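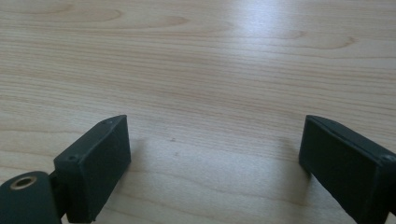

Grarov Furniture Support
Ticket 840
Status: Closed
Product: Fosby table, light wood top, rounded corners
Category: Surface and finish
Opened by: Emilian Husar, Grernovbridge
Opened: October 18, 2020

Subject: Film on table top that comes back after wiping, plus one small dark speck

Emilian Husar wrote:

Hello. We bought a Fosby table from you in July. It is used for folding and sorting laundry and as a general work table. For the last couple of weeks the top has felt tacky, mostly in the middle, and white cloth drags on it when I slide it across. If I wipe the table it feels fine until it dries, then the tacky feel is back.

There is also a tiny dark speck near the middle, a little left of center. It is hardly bigger than a crumb. I thought it was a crumb, but it does not brush off with my hand. I don't know if it is on the finish or in it.

What I have tried so far:

Warm water and a cotton cloth. No change.
Dish soap in warm water, then plain water. Better for a day.
Lungu wood spray, which is what I normally use. Looks good right away, tacky again by evening.

I have not tried anything stronger. The table was not cheap and I don't want to take the finish off.

Support replied:

Hello Emilian, thank you for writing. Please answer the following so we can narrow it down.

How often do you use the wood spray, and do you rinse after it?
Do you use fabric softener or dryer sheets on the cloth you fold on the table?
Does the bright patch on the top stay in one place when you walk around the table, or does it move with you?
Can you feel the speck with a fingernail?
Is anything attached to the table or left standing on it?

Please stop using the spray until we have worked this out. Do not use vinegar, alcohol or a scouring pad.

Emilian Husar replied:

Spray: once or twice a week. I never rinse after it, the can says wipe and buff.

Softener: yes, liquid. No dryer sheets.

Bright patch: it moves when I move. I checked from both long sides.

Speck: I can feel it. It stands up a little.

Things on the table: a white plastic basket is usually on the left half. There is the round cable hole toward the back right, which came with the table, and a small gray metal bracket clamped on the right edge near the front. The bracket is ours. The floor is carpet, if that matters.

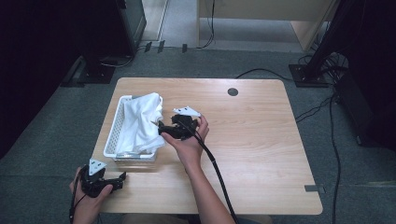 Fosby table with the white basket on the left half and the cloth still in it.

Support replied:

Thank you, that helps. From what you describe this is most likely a build-up of spray, possibly with softener on top of it. The spray leaves a thin layer each time. Soap takes off part of it, which would fit with the table being better for a day.

Please do the following:

1. Take the basket and everything else off the top. The bracket can stay if it is awkward to remove, but clean up to it with a dry cloth over your finger so water does not sit against the edge.
2. Mix a small squirt of plain dish soap into a bowl of lukewarm water. Wring the cloth out until it no longer drips.
3. Wipe with the grain, in strips. Do one half of the table, then the other.
4. Go over each half with a second cloth and clean water. Change the water between halves.
5. Dry with a towel straight away. Keep water out of the cable hole.
6. Leave it uncovered overnight and check it in the morning.
7. Repeat the whole thing once the next day.

For the speck, lay a damp cloth over it for 2 minutes, then push at it sideways with the edge of a plastic card held flat. No knife or razor blade. If it does not move, leave it and write back.

Emilian Husar replied:

First round done on both halves. The rinse water from the middle of the table was cloudy, the water from the ends much less so. In the morning the left half was smooth. The right half was still a bit tacky close to the cable hole.

I left the speck for the second day.

Emilian Husar replied:

Second round done. The right half is fine now too. I slid a pillowcase across the whole top and it did not catch anywhere.

The speck came off with the card after the second try with the damp cloth. It was a dot of something hard, maybe dried glue. There is a faint dull spot under it that I can only find with my face down next to the table.

Two questions before you close this. Can I go back to the spray if I use less of it? And is the bracket likely to mark the edge if it stays on?

Support replied:

Glad to hear it. We would leave the spray off this finish. A cloth wrung out in plain water is enough for normal use, with soap when something is spilled. If you do want to use it now and then, put it on the cloth and not on the table, and wipe with clean water afterwards.

The bracket can leave a dent if it is tight. Loosen it, put a piece of felt or thin cork between the metal and the wood, and tighten it again only until it stops shifting. Look under it after a month or so.

The dull spot does not need treatment. If it bothers you, we can send a touch-up kit for this finish. It is not covered in this case, and the price is $75 with shipping. In our view it would be a lot of money for a spot that size.

Emilian Husar replied:

No kit, thank you. I put felt under the bracket – I had a sheet left over from the chair legs. The edge underneath was clean. The spray has gone to the garage.

You can close the ticket.

Internal note:

Cause: residue from wood spray, used without rinsing. Softener possible but not confirmed. No fault in the finish. Speck removed by customer. No parts sent, no charge. Cleaning steps added to the Fosby care page under "Top feels sticky."

Ticket closed.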